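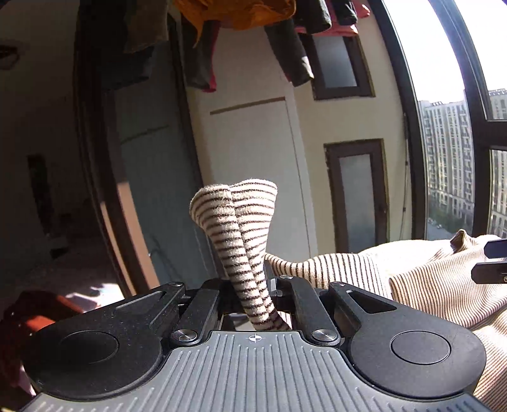 Written rules for hand-held gripper sessions: what do yours say?

Forum > Grippers and data collection > Good practice

peltmont_pete
Posted 14 May 2018

Hello all! We've got laundry well under way at last and I'm having a lovely time with it (socks are so much harder than blocks, and so much more fun). We're up to 631 sessions, nearly all in people's own homes, and I want a proper set of house rules before we go any further. At the moment it's a page of scribbles and whatever I remember to say at the door.

My draft so far:

1. Wipe the finger pads before every session, and again if you change from cloth to anything else.
2. Check every screw on the linkage by hand. If one turns, stop and tighten it.
3. One item in the fingers at a time. A rolled pair counts as one item.
4. Close slowly on knits. Open fully before moving away.
5. Keep windows out of view where you can.
6. No take longer than 300 seconds.
7. Leave the room as you found it.

What would you add? What would you chuck out?

gkhong
Oh, I love that you've put the screws second. We had them ninth on ours and people stopped reading by then.

I'd argue with number 5 though. Daylight is half the point of going into real homes! If everyone turns their back to the window you end up with a great heap of takes that all look like evening. Ours says "windows are fine, faces and number plates are not", and somebody checks for both before anything gets copied over.

mudgway_mole
Disagree with gkhong, sorry. A window tells you where a flat is. Two tower blocks and a bit of road and anyone local could work out the floor. I'd keep 5 and make it stricter: curtains drawn, lamp on.

gkhong
Curtains drawn on a drying day? You'd have the householder wondering what on earth you were up to. I do take the point about location. Could it be a question on the consent form? "Are you happy for the view from your windows to be recorded, yes or no." Then it's their choice and the collector just follows the sheet.

peltmont_pete
Ooh, I like that. Putting it on the form tonight.

Salim A
Good list. A few from our sheet at Cotus, take what you like:

Rolled socks go in upright, held round the middle of the roll. If you grip near the open end the whole thing unrolls as you lift, and then you've got a different task from the one you wrote down.

Fuzzy knits shed. Look in the slots of the fingers as well as on the pads, that's where the fluff gathers. We use a soft toothbrush.

Anything on a line overhead is out of bounds unless the task is the line. Sleeves and hems catch on the tool when you raise your arm.

Strong sun across pale fabric: do a short test take and look at it before you start. Cream stripes can vanish completely.

And I'd drop your number 6. Why 300 seconds? Some folding takes longer than that and a rushed fold is a rubbish fold.

peltmont_pete
The 300 is for wrists! That tool gets heavy and people don't notice until the next morning. I'd rather split a long fold into parts.

Salim A
Ah, fair enough, I thought it was about file size. Then say so in the rule. "Rest your wrist after 300 seconds" would get followed, and "no take longer than" gets ignored by anyone who is nearly done.

pelow_jan
New here, hope it's all right to join in. We're a tiny group and we've only got 2 tools, so my big one would be a log that stays with each tool. Date, who had it, what it picked up, anything that felt stiff. Ours is a school exercise book on a string and it has been brilliant. In July we'll have had it a year and it's nearly full.

Also, number 3: does a pile count? If I pull one jumper and the next one comes along with it, do I stop?

peltmont_pete
Welcome! And great question. I'd say carry on, put both down, and mark the take "double". Those are useful.

mudgway_mole
I'd stop and bin it. If the sheet says one item then a take with two breaks the sheet.

gkhong
Please don't bin them!! We went through 1,351 takes last winter and the messy ones were the ones everybody kept asking for. Mark them clearly and keep them in their own folder.

mudgway_mole
Own folder I can live with. Still want the curtains.

peltmont_pete
Ha, noted. Version two of the list will have: screws and pads first, the window question moved to the form, wrist rest reworded, overhead lines, slots and toothbrush, "double" takes in their own folder, and a log book per tool. I'll put it up in this thread once I've tried it on a couple of homes.

pelow_jan
Could you leave a space at the bottom for the collector to sign? Ours like signing things.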